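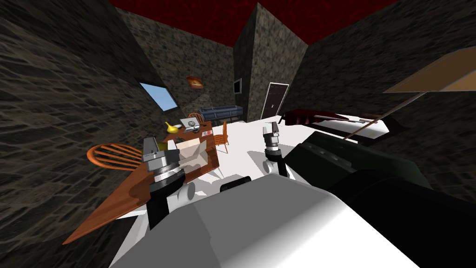 Stone walls, a wooden table and a deep red ceiling.

Hurdale drawing school to open winter classes in Asham

7 November 2023

Anyone who has ever promised themselves that this would be the winter they finally learned to draw hands will be pleased to hear that the Hurdale School of Drawing is opening a second home in Asham, with the first classes starting in January and booking open from this morning.

The school has taken the upper floor of the old seed merchant's on Mill Lane, a long room with windows down the north side, which many readers will remember as the place where you used to go for bird food and bean canes. It has stood idle for quite a while, apart from a spell as a furniture store, and it is good to see the lights on again. The floor has been sanded, the stairs have a proper handrail at last, and there is a small kitchen at the back where people can make tea in the break - bring your own mug if you are fussy, as the ones provided are rather on the small side.

There will be four courses to begin with. The beginners' class runs for eight weeks and starts right at the beginning, with how to hold the pencil and how to sharpen it, before moving on to boxes, jugs, fruit and eventually the human head. After that comes a course on hands and feet, which has been the most asked-for subject at Hurdale for years and always has a waiting list. The third is all about drawing animals, from quick sketches of sleeping dogs to fur and feathers, and the last is a slower-paced daytime class for people coming back to drawing after a long gap, perhaps since school, who would like some company while they find their feet.

All the paper for the first two weeks is included. After that, students can bring whatever they like or buy it at cost from the school, which orders its sketchbooks and charcoal from Utora in large batches and passes them on without adding anything to the price. Easels and boards are there to borrow, and there is no need to turn up with a tin of expensive pencils. A 2B and a rubber will see you through most of the first term.

The move has been paid for partly by a summer sale of students' work, when 141 drawings went to new homes over one very hot weekend in the Hurdale yard. The biggest crowd was for a series of charcoal studies of Obi, the school's elderly greyhound, who is a patient model as long as there is a radiator nearby. Every last one of them sold, and the school is thinking of printing a few as cards. Obi will be dividing his time between the two buildings this winter, and the animal class has first call on him.

The Asham room has also been given 400 books on drawing and anatomy from a private collection, some of them lovely old things with fold-out plates of skeletons and horses. They are being put on open shelves along the back wall and students may take them home for a fortnight at a time. Anyone who would just like to come in and look is welcome to do so during the daytime sessions, provided they are happy to keep their voices down while people are working.

Places on the evening courses cost £90 each, with a reduced rate of £60 for students, pensioners and anyone out of work. The daytime class is £45 for the whole term. Under-16s can join the animal class if a grown-up comes along with them, and the grown-up is very welcome to draw as well (in the school's experience they usually end up asking for a pencil by the second week).

There is parking behind the building, though it fills up early on market days, and the bus from Hurdale stops at the bottom of Mill Lane. The room is upstairs with no lift at present, so the daytime class can be moved to the ground-floor room at Hurdale for anyone who would find the stairs difficult. Please mention this when booking.

Booking forms are available from the Hurdale office and from Asham library.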